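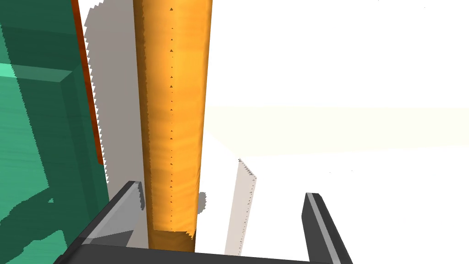 Wrist view in the simulator, orange rod between the open fingers, green object at left.

Progress report to Baltenel, August
Prepared by Armindo Louro, Prondano

Remote control sessions in the simulator are now routine. Operators have recorded 2,626 demonstrations of the rod task, using the Skudeo hand controller. Of the 60 hours budgeted for recording, 56 have been used.

Some 41 recordings were set aside for review, mostly where the operator paused too long before closing the gripper. We expect to keep the ones that can be trimmed.

Two items are open. The controller still lags when two operators share one server - Torres is looking at the network settings. The written guide for new operators is in draft and needs a section on wrist rotation.

Next period we will start hand-guided demonstrations on the real arm. No change to the budget is requested.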